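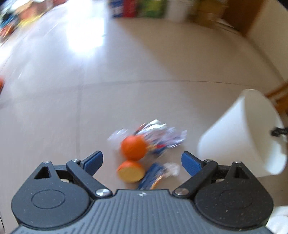
Gripper no. 2 over the floor tiles, blue pads open. Tipped bin on the right, bits to pick up in front.

4 min read

July 2, 2025

Bench notes, hand gripper, second body (Calus). Pieter was in first thing and out again by lunch so this is me writing up both halves. His bits marked PDS.

Printed body is fine. Ridges came out clean, no stringing, palm sits where it should. Still a bit wide for my hand at the back end, Pieter likes it, leave it. Did not sand anything. The first body split along the layer lines near the left bracket, this one has 7 walls instead of four and I can't flex it by hand at all.

Linkage. Big pivot screws done up by feel, then backed off a quarter turn. Right side was binding at the last bit of opening, left was not. Swapped the right arm for the spare off Awwad (the old frame, in the crate under the window) and it's better but not gone. Suspect the hole not the arm. Need to ream it propperly, have been putting this off.

PDS: "don't thread-lock the pivots until the right one is sorted." Agreed. Have hidden the blue stuff from myself.

Pads. Glued the textured blue ones on with contact adhesive, clamped 16 minutes, which was as long as I could stand. Instructions say longer. Left corner lifted a hair, pressed it back down. If it goes again I'll do it with the two screws like on Awwad and stop being clever.

Floor runs, afternoon. Litter set tipped out on the tiles: round orange thing, half of one, crinkly wrapper, the navy packet. Bin on its side so you can push stuff in without lifting much. Same order each time, whole one first then the half, then packet, wrapper last.

- whole orange: easy. Squeeze, lift, done. Can go in from nearly any angle
- half: only if you come at it from the sides. Flat face slides on the pad otherwise and it spins off
- navy packet: fine across the narrow way. Lengthways hopeless
- wrapper: the pig. Fingertips close on air more often than on wrapper. Catching a fold works, pushing down on it first works a bit

Total 106 pick attempts, 7 of those thrown out for me starting before the log was on. Did not split by item, should have, next time column for it in the sheet.

Glare off the tiles is a nuisance. Bright patch on the floor washes out anything near it, and then the other side of the room is dim and brown. Tried moving over into the shade and the exposure hunts for a second or two. Blind down tomorrow or start later in the day. Blur is also bad when I swing in fast, so SLOW DOWN on approach. Wrote that in the last entry as well.

Weight with cable is 286 g. Lighter than Awwad. Wrist okay after the full session, thumb not.

Cosix board: no change, still drops the odd reading when the cable gets tugged. Strain relief is one zip tie. Second zip tie.

To do
- ream right pivot hole, refit original arm, compare
- new dust wipe for the right housing, picks up everything
- per-item column
- ask Pieter where the Hakwood offcuts went, want a flat block for a pad clamping jig
- order pads, last pair are on it now

Left it on the shelf with the fingers open so the pads aren't pressed together overnigt.

3 comments

PDS
Offcuts are behind the drill press. The long one is mine. Also it's the bracket side that's out of square on the right, check before you ream anything.

tomasz_k
For the wrapper have you tried a softer pad? We went down a grade on ours and it grabs film much better, wears out quicker though.

PDS
Softer ones are in the Cosix box, only one pair. Try them after the pivot is done please or we won't know which thing helped.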